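Lukdale Stems
README for the artificial flower set, second tidy-up
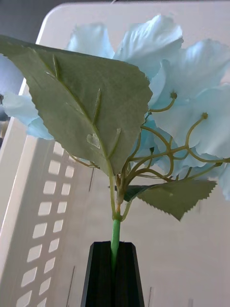

Darnell Crenshaw wrote in to ask whether the leaves are meant to be counted with the stem or as their own thing, and said the old notes told him both. Fair. Leaves go with the stem they're fixed to, always. If a leaf has come off it gets its own line in the sheet and the stem is marked "leaf missing". The old notes are gone now.

Hydrangeas are the bulk of it, so most of what follows is about hydrangeas. Artificial ones, single stem, branching into the flower head, serrated leaves with the veins moulded in.

What's in here

1441 records in the main sheet, one per stem per sitting. 167 separate stems. So most stems turn up more than once, and that's on purpose - same flower, different day, different bend in it.

2394 pictures to go with them. Some records have one, some have several, a few have none yet (see Known problems).

Folders:

stems/ - pictures, sorted by stem number
sheets/ - the main sheet, plus the leaf sheet
vases/ - notes on what went in what, text only
old/ - don't use this, kept for checking only

Columns in the main sheet

stem_no - number on the paper tag. Tags come off before pictures, go back on after. Usually.
kind - hydrangea, rose, peony, fern, other
stem_colour - plain words. "bright green", "olive", "brown". If it changes part way up write both, bottom first: "bright green / olive"
leaves - how many still attached
leaf_colour - same idea. Sage is sage, don't put "grey green", we had four spellings of that last time
head - full, thin, squashed, bald
glue - yes / no / maybe. See below
bend - straight, slight, bad
box - which box it lives in
notes - anything

Glue

Most asked about column so it gets its own bit. Little clear spots on the leaves, glossy, could be dried glue or could be part of the moulding where the vein fixes on. Can't always tell from a picture. Put "maybe" if you can't tell. "maybe" is a proper answer and there are 82 of them.

Do not pick at the spots to find out. Two leaves lost their middle vein that way and they're no use for anything now.

Glue strings (the long wispy hairs) are not spots. Strings go in notes. Pull them off if they come easily.

Colour

Colours were written down by eye, by the window, mornings where possible. Afternoon light in that room is yellow and the sage leaves look nearly khaki in it. Where the time was noted it's in notes. Where it wasn't, don't lean on leaf_colour too hard.

Stem colour is more reliable. The bright green plastic is bright green in any light.

Where the stems came from

Two lots. The Bellard lot was bought in one go as a mixed bundle, the Tran lot came in bits over the summer, last of it in September. Box A to D is Bellard, E onwards is Tran. The Bellard heads are fuller but the petals drop. The Tran leaves are stiffer and the teeth on the edges snag on everything, including each other, so lift them out one at a time and don't drag.

Stem 44 is in with Tran but nobody wrote down where it came from. Left as it was.

Handling, if you're adding records

Wash hands or at least dry them
Hold low on the stem, below the first leaf
Fluff the head after it comes out of the box, not before
Open the branches with your fingers from the inside outwards
Leaves - bend at the join, never across the blade, the crease doesnt come out
Dust with a soft dry brush. Water makes the fabricy ones go fuzzy
Back in the box heads up

If a head pulls off, push it back on the peg and write "head off, refitted". If it won't stay, leave it off and bag it with the stem number. No new glue please, it muddles the glue column.

Vases

The vases/ notes are looser than the rest. Which stems were stood together, how many it took to fill the neck, whether they flopped. Tall narrow one holds three hydrangeas and then looks crammed. The wide jug wants seven or something twiggy to prop them. A lone hydrangea in the wide jug falls over to the leaf side every time if the large leaf is still on it - turn the leaf to the wall and it mostly stays put.

Handy if you're arranging them. Not really data. Don't average it.

Known problems

Nine records with no picture. Stems are fine, just not done
Stems 12 and 21 had tags swapped for a while. Fixed in the sheet, notes may still read wrong
"thin" and "squashed" heads overlap. If it plumps up after fluffing it was squashed, if it doesnt it's thin. Early records didn't follow this
Ferns have leaves = blank. Leaves on a fern, where do you stop
Box G got sat on. Everything from it has bend = bad from that point, earlier rows are right for when they were written

Changes since last time

Leaf sheet split out of the main sheet
Folder names all lower case
"greyish", "gray-green", "grey green" and "sge" all now "sage"
Ribbon and foam bits removed, they were never stems
Drikunix copy of the sheet is behind this one, use this one until it catches up

To do

Pictures for the nine
Second look at the glue maybes, by the window
Petal count for hydrangeas?? probably not
New tags, the string ones fray

Corrections: send the stem number, the column and what it should say. One line each is plenty. If two people disagree on a colour, both go in notes and the column stays as it is until someone's had the stem in their hand again.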